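Lelwood Clothing Care Label Text

README for version 2

What this is

A plain text collection of care label wording from everyday clothes and bedding. Each record holds the words printed on one label, typed out by hand, with the type of item and the fiber content if the label gave one. The people who built it work on laundry advice for the Lenel help pages and wanted one place to look up how makers phrase the same instruction.

Most of the records are for tops: T-shirts, polo shirts, thin sweaters. Blankets and throws make up a smaller part.
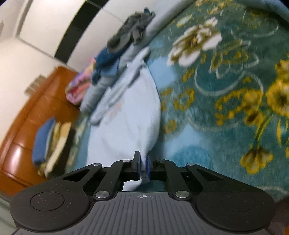 Files

labels.csv - the main table, one row per label
fibers.csv - fiber names and the spellings we merged
terms.txt - 21 standard care terms used in the "term" column
changes.txt - what changed between versions

Columns in labels.csv

id - a short code, never reused
item - shirt, blanket, towel and so on
fiber - as printed, lower case
text - full wording of the label, line breaks removed
term - closest match from terms.txt, blank if none fits
lang - language of the text

Labels in more than one language get one row per language, all with the same item value. The ids differ, so join on the "group" column if you need them together. Typing errors on the labels themselves were kept.

Typing and checking

Every label was typed twice, once in Lelwood and once in Sesstead. Where the copies disagreed, a third reader went back to the label. Faded words are marked with [?] and should be left out of any word counts.

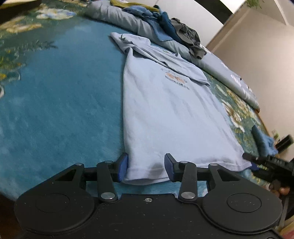
Symbols are not included. We tried to write them out as words in version 1 and the results were a mess, so those rows were dropped. If a label had only symbols, it has no record.

Known problems

"Dry flat" and "dry flat in shade" share a term. They should be split.
Wool is thin on the ground, and 4 of the wool rows have no fiber percentage.
The Lamptey rows use British spelling.

License

Free to use and share with credit to Lelwood. Last updated 2026-09-08.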